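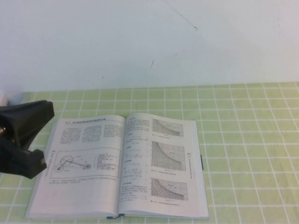
4. Reglas de preparación y ejecución para la manipulación de volúmenes encuadernados

La revisión del Protocolo Nondance parte de una carencia conocida por los equipos de manipulación: las normas generales de seguridad de robots regulan la relación entre la máquina y las personas, pero dicen muy poco sobre la relación entre la máquina y un objeto deformable que debe conservarse íntegro. El libro abierto es un caso exigente. Las hojas se curvan junto al pliegue central, el bloque cambia de altura según la página por la que se abra y el papel admite esfuerzos muy distintos en el plano y fuera de él. A ello se suman los elementos que sobresalen del volumen y que las fichas de tarea suelen omitir. La cinta azul que asoma al pie del pliegue y la pestaña del mismo color en el margen derecho bastan para que un mismo ejemplar deba tratarse como dos objetos diferentes, uno con salientes y otro sin ellos, y el protocolo exige que esa condición se declare antes de cada sesión. Lo mismo cabe decir de la superficie de apoyo: una retícula blanca sobre fondo verde claro ofrece una referencia visual regular, útil para comprobar a simple vista la orientación del volumen, aunque también introduce bordes de alto contraste que algunos detectores de contorno confunden con el canto del papel.

4.1. Ámbito de aplicación

Las reglas que se exponen a continuación se aplican a brazos provistos de pinza de dedos que trabajan sobre volúmenes encuadernados, abiertos y en posición horizontal. Quedan fuera los documentos sueltos, los planos plegados y los libros colocados en cuna, que plantean problemas de sujeción propios y para los que Sternstead mantiene una guía separada. Tampoco se aborda la digitalización de fondos patrimoniales. Los volúmenes considerados son libros técnicos de uso corriente, con páginas que mezclan texto, fórmulas y diagramas.

El texto distingue entre requisitos, redactados con la forma «debe», y recomendaciones, redactadas con «conviene». La versión de junio utilizaba ambas formas de manera indistinta, lo que dio lugar a interpretaciones divergentes en los laboratorios participantes. En particular, la cláusula sobre el contacto deliberado con la zona impresa fue leída por unos como prohibición y por otros como simple advertencia. La redacción actual la sustituye por el apartado 4.3.

4.2. Condiciones previas

El responsable de la sesión debe cumplimentar una ficha de puesto antes de habilitar los motores. La ficha recoge cuatro campos obligatorios: estado del volumen, superficie de apoyo, iluminación y elementos ajenos a la tarea presentes en el espacio de trabajo. Cualquier campo sin cumplimentar invalida la sesión a efectos del informe de conformidad, con independencia del resultado obtenido.

En el campo relativo al volumen se anotan el formato, el tipo de encuadernación, la página de apertura y los salientes (cintas, pestañas, marcadores adhesivos). No se admite la anotación genérica «libro estándar». Cuando el ejemplar se abra por una página distinta de la prevista, debe emitirse una ficha nueva. Esta exigencia fue la más discutida durante la consulta; varios equipos la consideraron desproporcionada para tareas de simple localización, y se ha mantenido para todas las tareas con contacto.

En cuanto a la superficie, conviene que sea mate y que su patrón, si lo tiene, sea más ancho que el grosor aparente del canto del libro en la vista de referencia. El protocolo no prescribe un color. Los laboratorios que emplean superficies reticuladas deben indicar si la retícula interviene en la calibración o si tiene carácter meramente decorativo, distinción que en los informes anteriores rara vez constaba.

La iluminación debe ser uniforme en toda la doble página. No se fija un nivel mínimo de iluminancia, que depende del sensor, pero sí la obligación de registrar una vista de referencia del puesto con los motores deshabilitados. Dicha vista se toma desde una posición fija y se conserva junto con la ficha. En ella deben apreciarse el contorno completo del volumen y una franja de superficie libre en el lado por el que esté previsto retirar la herramienta. La legibilidad de la letra pequeña no es requisito de la vista de referencia: a la distancia habitual de una cámara de puesto es suficiente con que se distinga la disposición de títulos, columnas y figuras.

4.3. Contacto con la página

Se entiende por contacto cualquier situación en la que un dedo de la pinza se apoya en el papel, con o sin desplazamiento posterior. El protocolo clasifica los contactos según la zona afectada —margen, canto, zona impresa y pliegue— y asocia a cada una un régimen de permisos. El contacto en el margen y en el canto está autorizado por defecto. El contacto en la zona impresa requiere que la tarea lo justifique por escrito. El contacto en el pliegue solo se permite para aplanar la apertura, con la pinza cerrada y a velocidad reducida.

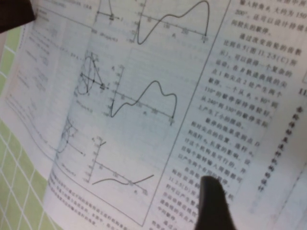 Figura 4. Dedo de la pinza apoyado en la columna de texto, visto desde la cámara de muñeca. La herramienta oculta parte de las líneas inferiores.

La Figura 4 corresponde al tercero de los regímenes. El dedo, de punta redondeada, descansa sobre la columna situada a la derecha del panel de gráficas, de modo que las curvas y los esquemas de mecanismos permanecen descubiertos, mientras que el final de la columna queda tras la herramienta. La distinción tiene consecuencias prácticas para las tareas de lectura asistida. Si el sistema debe transcribir el párrafo, la posición es inadecuada y ha de registrarse como oclusión del objetivo; si lo que debe interpretar es el panel, la misma posición es conforme. El protocolo anterior evaluaba la oclusión como fracción de la página completa y no permitía separar ambos supuestos.

Se establece, por tanto, que la oclusión se evalúe respecto de la región de interés declarada en la ficha. La región debe delimitarse antes del movimiento y no puede modificarse una vez iniciado el contacto. Cuando la página contenga varias figuras apiladas, como sucede a menudo en los manuales de mecanismos, conviene declarar cada una por separado e indicar si las leyendas al pie forman parte de la región.

La curvatura de la hoja merece una regla específica. La altura medida en el margen exterior no es válida como altura de aproximación para el resto de la página. El sistema debe disponer de una estimación local de la superficie en el punto de contacto o, en su defecto, aproximarse con control de fuerza desde una cota de seguridad. El perfil de aproximación de las pinzas Clorkex, empleado por varios de los participantes, se considera admisible siempre que se desactive la compensación automática de altura, que presupone un plano rígido.

4.4. Nitidez y validez de la vista de muñeca

Una cámara montada en la muñeca trabaja cerca del papel y en ángulo variable. Es habitual que la nitidez no sea uniforme y que una de las dos páginas del pliego aparezca muy desenfocada mientras la otra conserva caracteres reconocibles. El protocolo no exige nitidez en la totalidad de la vista, pero prohíbe que se utilicen como verdad de referencia los textos transcritos a partir de zonas desenfocadas. Los ángulos, subíndices y numeraciones de figura deben contrastarse siempre con el ejemplar físico. La recomendación de Hodoroagă de incorporar un indicador de confianza por región se ha recogido como anexo informativo, a la espera de un acuerdo sobre su escala.

Las vistas de muñeca y las de puesto se archivan por separado y con una referencia temporal común. Si esta referencia falta, los dos conjuntos pueden presentarse juntos, pero no debe inferirse de ellos el orden de las acciones.

4.5. Retirada y reposo

La retirada se efectúa en la dirección normal a la superficie local hasta alcanzar la cota de seguridad; solo entonces se permite el desplazamiento lateral. Queda expresamente excluida la retirada por arrastre, incluso en tareas de paso de página, en las que la hoja debe haberse liberado previamente. La posición de reposo se define fuera de la proyección vertical del volumen.

Una parada de emergencia con el dedo en contacto no obliga a retirar la herramienta de inmediato. El operador debe comprobar primero que el papel no ha quedado retenido, proceder a la liberación manual si fuera necesario y anotar la incidencia. El ejemplar no vuelve al servicio hasta que se haya emitido una ficha nueva.

4.6. Verificación de conformidad

La conformidad se verifica mediante una serie de 600 ciclos de contacto, repartidos entre las zonas autorizadas en la ficha. La serie puede interrumpirse y reanudarse, pero los ciclos fallidos no se sustituyen. Cada 20 ciclos se inspecciona la página y se registra cualquier marca, pliegue o desplazamiento del volumen respecto de la vista de referencia. El criterio de desplazamiento se ha dejado a la declaración del laboratorio, con la condición de que se publique junto con los resultados.

Durante el periodo de consulta, cerrado el 8 de noviembre de 2022, se recibieron 102 observaciones. La mayor parte se refería a la ficha de puesto y a la definición de región de interés. Las relativas a la retirada procedían casi en su totalidad del grupo de Soler, que solicitaba una excepción para dedos de material blando; la petición no se ha incorporado a esta versión por falta de ensayos comparables, y los laboratorios interesados pueden aportar series completas conforme a lo dispuesto en este apartado. Las observaciones sobre terminología se responden en el anexo B.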